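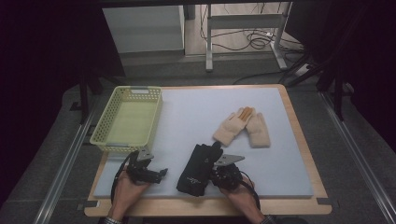

What does it cost to teach a robot to tidy up?

A robot that can put a pair of gloves in a basket sounds simple. Picking up gloves is easy for you because you have been practising since you were a baby. A robot starts with no practice at all, so someone has to show it how, many times over.

One way to show it is with hand-held grippers. A gripper is the part of a robot that does the job of fingers. A person holds one in each hand and does the chore with those instead of using their own fingers. The movements are recorded, and a computer learns from them.

Before any of that can start, somebody has to make a shopping list.

Making the list

Let's pretend you run a small robot workshop in the town of Murnomholm. Your workshop is called Plokden. You have been given $3000 to set up one table where people can record chores. Money set aside for a job is called a budget. Your job is to make it last.

Start with the work, then think about the equipment. Ask yourself what the robot needs to learn. If it is going to learn to tidy small things, you will need a table, something to put things in, and things to pick up. If it is going to learn to wash windows, you will need a very different list.

Your list for tidying might look like this:

Two hand-held grippers
Cables
A table
A foam board to work on
A stand
A plastic basket
Gloves and other small things to pick up
Curtains for the sides

Big costs and small costs

The grippers will use up most of the money. They have joints and other moving parts, and those have to fit together well. In our pretend workshop, the pair costs $802 from a shop called Esposito.

The things to pick up are cheap. You may already have them at home. Gloves are a good choice because they are soft and change shape each time you put them down. A basket is stiff and keeps its shape. A robot needs to learn about both kinds of things, so buy some of each.

Say you spend $42 on gloves, a basket and other small items. Add that to the grippers:

$802 + $42 = $844

Now take that away from your budget:

$3000 - $844 = $2156

That is what you have left for the table, the foam board, the stand, the curtains and the cables. You will also need a computer, if you don't have one you can use. Don't spend it all yet.

Costs that come later

Some costs don't show up on the first day. Cables get bent and stop working. Finger plates on grippers can wear down. Foam boards get dents in them. People who run workshops keep some money back for repairs, and you should too.

People's time costs money as well. Someone has to do the chore, put everything back and do it again. If one recording takes two minutes and you want 42 recordings, that is 84 minutes of work, and you have not stopped for a drink of water yet. Grown-ups who do this job are paid for it.

Buy, borrow or build?

You don't have to buy everything new. A second-hand table works just as well as a new one if it doesn't wobble. Metal rails and stands can sometimes be borrowed. Grippers can be rented if you only need them for a short time, but renting for a whole year may cost more than buying.

Check the size of things before you order. The workshop next door, Grelaseo, bought a table in November that was too wide for the door. They had to pay to send it back.

Try it yourself

Pick a chore you would like a robot to do. It could be sorting socks, packing a lunch box or feeding a cat.

1. Write down what the robot has to learn.
2. List every item you would need to practise the chore.
3. Put a star beside anything you already have.
4. Look up prices for the rest and add them up.
5. Add some extra for repairs.

If your total is more than your budget, look at the list again and see what you could borrow or do without.

Words to know

Budget: the money you have set aside for a job.
Gripper: the part of a robot that takes hold of things.
Rent: to pay to use something for a while and then give it back.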